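4.2 Work, schooling and the household economy

Many of the people whose life histories we gathered in the Jilivmont neighborhood began working well before they finished school, and it took us a good while to understand how ordinary this seemed to them. Alfredo Tolentino, the son of a bricklayer, told us that he spent his evenings sweeping out shops on the same street where he would later be stopped by officers 5 times in a single June. When we asked whether he had minded the work, he laughed kindly at us and said he had minded the arithmetic homework a great deal more.

The written record, warmly as we thank the archivists who opened it to us, has very little to say about such evenings. Of the 2,598 complaint files in the Dizon collection, 1,700 give no occupation at all for the person complaining, and those that do tend to settle for a single word such as "laborer" or "helper." We have tried to fill in what we could from family letters, pay slips and long conversations at kitchen tables (Navarrete's earlier interviews were a great help to us here).
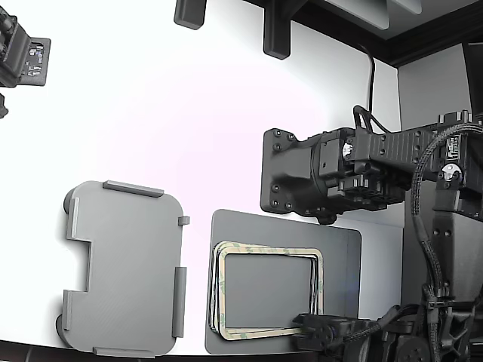
Figure 2. Light gray fixture plate with raised tabs, on a white surface.

Baltasar Navarrete has argued that early work gave young men a standing among their neighbors that the courts never saw, and we are inclined to agree with him, though with some caution. Two of our families described the opposite: a boy who was always tired, whose teachers took him for lazy, and who drifted out of school without anyone at home quite noticing the month it happened. We return to these two families in Section 5, where the hearing transcripts let us follow them a little further.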